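Print this page
E-mail this page

TIMERO SHARED WORKSHOP
Robot Bench Inspection Checklist, with Inspector's Comments

Build: Ritis two-arm bench (members' project)
Form number: 3322
Inspection period: May
Inspected by: Samah Samir
Builders present: Taha Belkadi, Tala Saliba
Reviewed by: Esmaeil Golestani

This form must be completed before a member-built machine is powered under its own program in the shared workshop. Items are marked Satisfactory, Action Required or Not Applicable. A machine with any item marked Action Required may be moved by hand or by jog control only, with a second member at the stop button.

SECTION A – LOCATION AND ACCESS

A1. Machine stands in its assigned bay and does not project into the aisle.
Satisfactory.

A2. Floor marking shows the full reach of each arm.
Action Required. Tape has been laid for the first arm only. The builders measured the reach with the arm folded. It must be measured again with the arm fully extended and the gripper fitted. Colour of tape to be yellow, as elsewhere in the workshop.

A3. Fire extinguisher and exit can be reached without passing through the marked area.
Satisfactory.

A4. Overhead clearance confirmed at the highest position of the elbow.
Satisfactory. Checked at slow jog. The shelf above the bay has been cleared and is to remain so.

SECTION B – STRUCTURE AND MOUNTING

B1. Base plates bolted through, with washers and locking nuts fitted on the underside.
Action Required. One locking nut on the second base had been replaced with a plain nut. Mr. Belkadi advised that the correct part is on order. The second arm is to stay unpowered until it is fitted.

B2. Bolts tightened to the value in the builders' log and marked with paint pen.
Satisfactory for the first arm. The second arm will be checked with item B1.

B3. Bench does not rock or creep when pushed by hand at each corner.
Satisfactory. Levelling feet were adjusted during the visit.

B4. No sharp edges or exposed fasteners at hand height.
Satisfactory. Edge trim has been added along the front since the first visit.

SECTION C – ELECTRICAL

C1. Supply cord, plug and strain relief undamaged.
Satisfactory.

C2. Machine is fed from its own circuit and is not run from a power bar.
Action Required. The controller was plugged into a power bar shared with a soldering station. The builders moved it at once, but the label on the circuit panel does not yet name the machine. Label to be added by the electrical lead, Lesego Hlongwane.

C3. Protective earth continuous from plug to both base plates.
Satisfactory. Readings are entered in the log, page 40.

C4. Cables clear of pinch points through the full range of motion.
Satisfactory – but see comment under E3.

SECTION D – STOPPING AND CONTROL

D1. Stop button within reach of the operator's normal position.
Satisfactory.

D2. Stop button tested at slow speed and at working speed.
Satisfactory at slow speed. Working speed was not tested at this visit and must be witnessed before sign-off.

D3. Power returning after an outage does not restart the program.
Satisfactory. Tested twice by Ms. Saliba at the main switch.

D4. Speed limit set in the controller and protected by password.
Action Required. The limit is set. The password is still the one supplied with the Tetero controller software and must be changed.

D5. Gripper behaviour on loss of power is known and written down.
Action Required. The builders described the behaviour correctly when asked. It is not in the log. A single sentence will be enough.

SECTION E – WORK AREA

E1. Work plate and fixtures secured against sliding.
Satisfactory. The fixture and the tray under the rack were each pushed by hand from two sides and did not shift.

E2. Layout agrees with the simulation filed by the builders.
Satisfactory. The filed layout was compared with the bench. Any change to the position of the plate, the rack or either base requires a new file and a fresh inspection of this section.

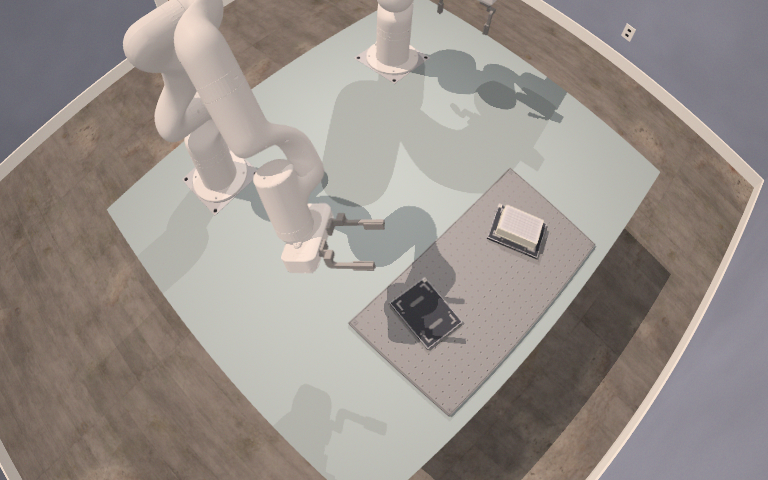

Figure 1. Simulated layout: two arm bases, perforated work plate, dark fixture and white rack.

E3. The two arms cannot meet in normal operation, or a software limit keeps them apart.
Action Required. The limit has been written but has been tried in simulation only. It must be shown on the bench, one arm moving at a time, before both are run together. Cable slack at the second wrist should be looked at during the same test.

E4. Gripper fingers free of cracks and firmly attached.
Satisfactory. Spare fingers are kept in the drawer marked Hồ and should be inspected before use.

E5. No loose tools, cups or personal items within the marked area.
Action Required. A hex key and a roll of tape were found on the bench at the start of the visit. They were removed.

SECTION F – PEOPLE AND RECORDS

F1. Each operator has completed the workshop induction.
Satisfactory for both builders. Guests may watch from outside the tape.

F2. Eye protection available at the bay.
Satisfactory.

F3. Log book kept at the machine and up to date.
Satisfactory, apart from item D5.

GENERAL COMMENTS

The standard of wiring is good and the builders answered all questions readily. The outstanding items are minor, with the exception of B1 and E3, either of which would prevent approval. The reviewer agrees with the inspector that the first arm may continue to be used at jog speed under the conditions given at the head of this form.

A second visit will be arranged once the builders report that the locking nut has been fitted. Please leave the underside of the bench uncovered for that visit and have the log book open at the bolt record.

Result: NOT YET APPROVED for programmed operation
Locker number for lockout key: 1818

Print this page
E-mail this page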